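Trakdale Bench Cell for PC Teardown and Rebuild

Price on request. Lead time 29 weeks, or nearly, depending on how your purchasing department feels about forms.

Budget for 2 things people forget: fixtures and patience. The arm is the easy line item. The gripper has to get down among slots, clips and cables designed for human fingers – and not very generous ones.

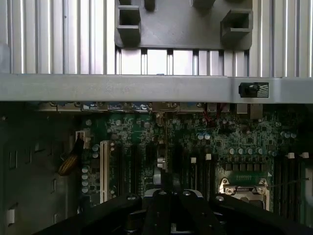 Gripper over the motherboard, open case.

Fixture plates are quoted separately through Jillell. Send us the computer models you plan to run before you order, all of them, including the ones in the basement.

The extrusion bench is standard. Allow 5 days for installation and keep your own parts tray layout handy; ours will fit somebody else's drives.

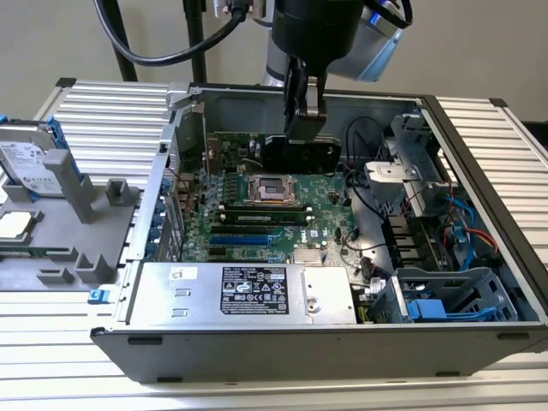
Dell tower on its side, with the fixture tray to the left.

Spare fingers ship in pairs. Buy them now or buy them in October at the October price.

Quotes: Marlene Rathjen. Complaints about quotes: also Marlene Rathjen.

Page updated Apr 14, 2025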